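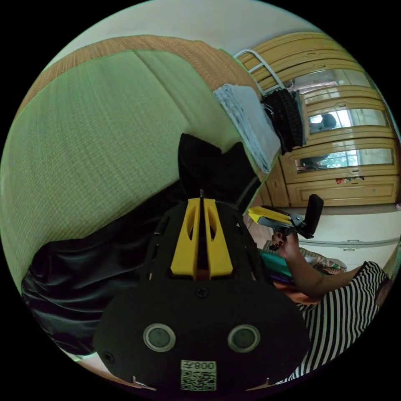

Black fabric and folded cloths on a green mat, with two hand-held grippers at work.

I've been nagging people about house rules for gripper work for ages, so I'm thrilled that Plumora finally put some on paper! The new guide came out in May 2022. It runs 15 pages, and I read the whole thing over lunch (the chapter on labels is a slog, sorry).
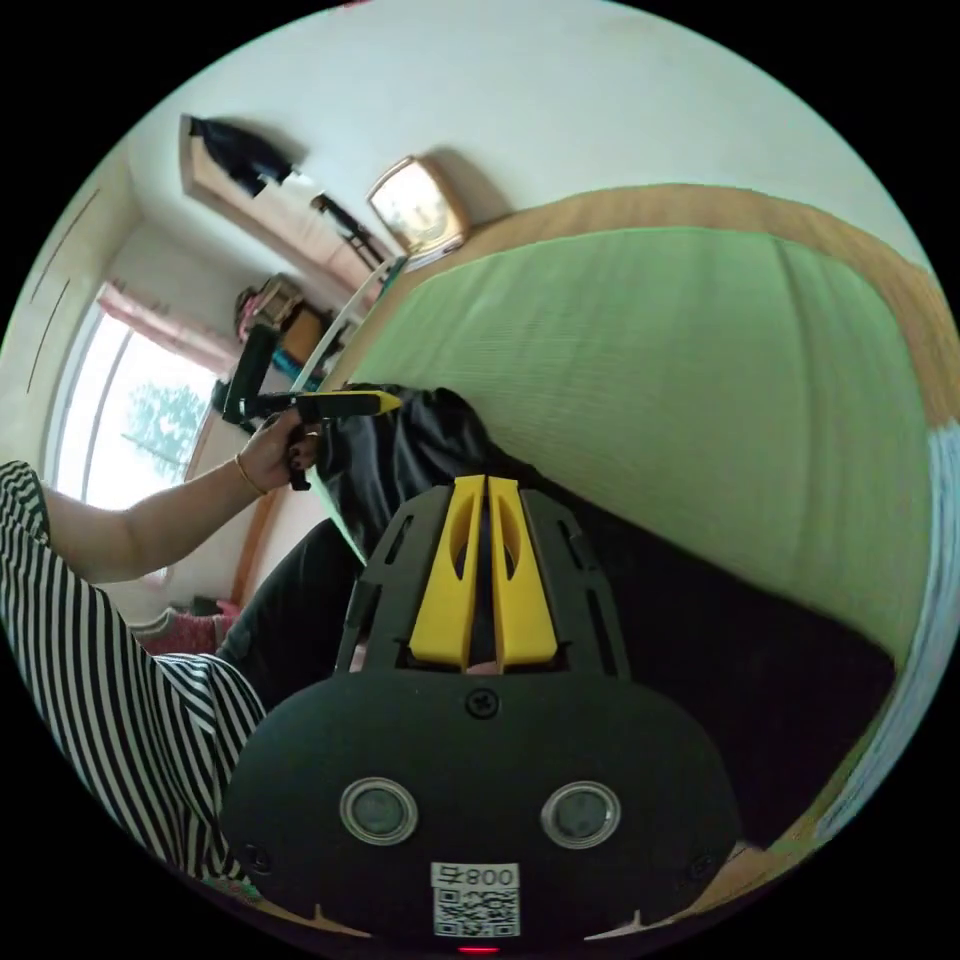

Cameron Rutherford
Home Automation Writer

My favorite rule covers bedrooms and other private rooms: get a written yes from everyone who lives there, and do it before anything gets switched on. Bouchard already works that way in 50 homes. There's also a cap of 100 takes per person per day, which sounds high to me – try folding shirts that long and tell me how your wrists feel.

Bamby and Pistach plan to sign on in June. Skipping the consent form costs a firm $3,000, and I'd have gone higher.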